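Search the guide Search
Guides > Theater companies > Shares and accounts > Setting up your share ledger
7 minute read

Section 4. Setting up your share ledger

If you have come this far, your company already exists in Griken, your members have been invited, and you have (I hope!) had a cup of something and a rest. Now we get to the part that most acting companies put off for years, which is writing down who owns what. When Inna Bilyk and I started the Palamarchuk Players we kept our shares on the back of an old prompt book, and it was a happy arrangement right up to the evening somebody wanted to sell theirs.

A share ledger is a list of the people who own part of the company, how many shares each of them holds, and what they paid or gave to get them. Griken uses it to work out how the takings are split after each run, so please take your time over it.

Before you begin

You will need your signed company agreement, the names of all your sharers as they appear on that agreement, and the opening balance from your bank. If your playwright is being paid partly in shares, have that letter handy too. It often lives in a different drawer from everything else, and ours was in with the lighting plans.
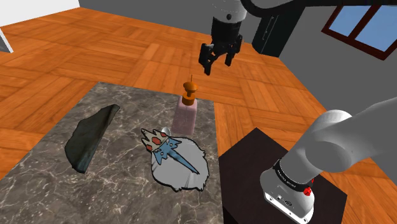 You should also decide on the total number of shares before you open the ledger. We suggest 100 for a small company, simply for the pleasure of easy arithmetic, but any whole number will do. You can issue more later on, and Section 6 takes you through that.

Creating the ledger

1. Open the Company menu and choose Shares, then New Ledger. Griken will ask you for a name. Most people type the name of the company and leave it at that.

2. Enter the total number of shares in the box marked Issued. Leave Held Back at zero unless your agreement sets some shares aside for future members. Ours does, and we put 18 in that box.

3. Set the ledger start date. Pick the first day of your financial year if you can. Companies that run from January will find the date already filled in for them.

CAUTION: The start date cannot be changed once a payment has been recorded. If you get it wrong, delete the ledger and begin again before you go any further.

4. Add your sharers one at a time with the Add Person button. Type the name, the number of shares, and how they were acquired: bought, given, or earned. "Earned" is the right choice for a writer who takes shares in place of part of a fee, and for an actor who worked a season on that understanding.

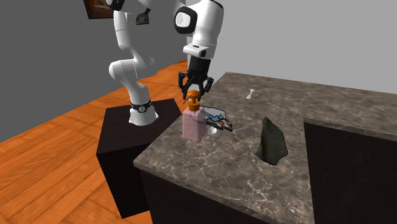 5. Check the Remaining figure at the foot of the page. It should read zero. When it doesn't, go back up the list and look for a person entered twice, which happens a good deal with stage names.

6. Press Save Ledger. Griken gives the ledger a reference, such as 1551, and you'll want to copy that onto the front of your paper agreement so the two can always be matched up.

NOTE: Writers who hold shares still keep the rights in their plays unless a separate agreement says otherwise. The ledger records ownership of the company and has no bearing on scripts. Those are handled in the Tenetti add-on, under Plays and Licenses.

Who can see it

Everyone listed can read the ledger as soon as it is saved. Only people with the Bookkeeper role can change it. To hand out that role, go to Members, click a name, and tick Bookkeeper. Do give it to two people if you possibly can, so that a touring week doesn't leave everyone waiting on one laptop in a dressing room.

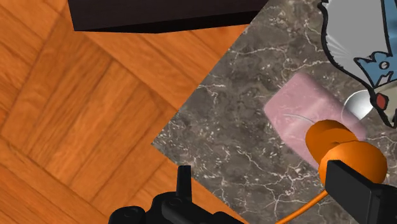
Parquet floor and gray marble countertop.

If a sharer leaves the company, don't remove the name. Choose Transfer instead, and pick either another sharer or the company itself. The old entry stays on the page in gray, and past payments go on adding up as they should.

Companies moving over from Ellik can bring in their old list through Import on the same menu. Check the share totals by hand afterward, all the same, as part shares are rounded down on the way in.

Guide text by Roksolana Ostapchuk. Last revised May 2, 2025.

Next: Section 5. Splitting the takings after a run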